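Flernbridge Device Reuse Project
Progress report to the Miditia Fund, April

Dear friends at Miditia,

Thank you again for your patience while we got settled in our new room. The move took longer than any of us hoped, and I know our last update was thin, so I have tried to make up for it with a fuller one this time. It has been a busy and happy stretch, and most of what follows is good news.

What your grant is paying for

As you will remember, the grant covers the boxing stage of our work, the part that comes after a donated phone has been cleaned and checked and before it goes out to a household. In our proposal we promised 300 boxed phones by the end of the grant. We have now reached 100, which puts us a little behind the plan, and nearly all of that gap comes from the weeks we lost to the move. Our pace since then has been steady, and I feel comfortable keeping the original goal.

Changes to the boxes

We used to send phones out in padded envelopes, and I am so glad we stopped. A family in Flirdale told us that opening a proper box made the phone feel like a present, and that has stayed with all of us. We now use a rigid two-part box with a fitted insert. The Begum boxes we ordered first were a touch too snug for the longer handsets, so we went back to the supplier and changed the size. The extra cost was small and came out of the supplies line.

We also rewrote our packing notes, which had grown to several pages over the years and were being politely ignored by everyone (me included!). They now fit on a single sheet. The phone goes in face up, the lid is kept beside the base until the phone is in place, and the table is wiped down between batches — a habit we are still working on, I will admit.

The packing table

Black boxes with white inserts are now our standard, and the white tabletop makes a good plain surface to work on. 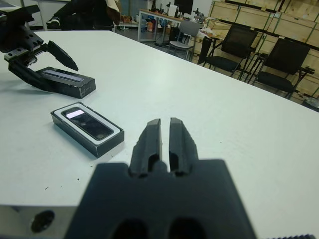
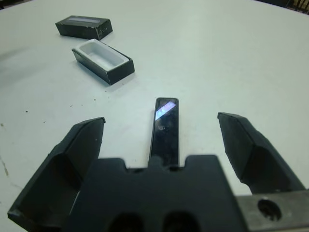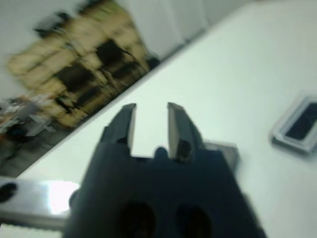
Spending so far

Boxes and inserts have come in under budget, even with the change of size. Chargers have gone the other way, and we would like to move $300 from the box line to cover them. If you need a formal request for that, please send me the form and I will fill it out right away.

Still to do

We have 2 things left before summer. The first is a short printed card for each box, with the setup steps in large type. A draft is finished and we are waiting on a price from the printer. The second is shelving for the finished boxes, which are stacked in the hallway cupboard for now — not ideal when somebody needs the one at the bottom.

Another 30 phones have been checked and are waiting to be boxed. I will send the new total with our next report, along with the receipts for the chargers.

With warm thanks from all of us,
The Flernbridge team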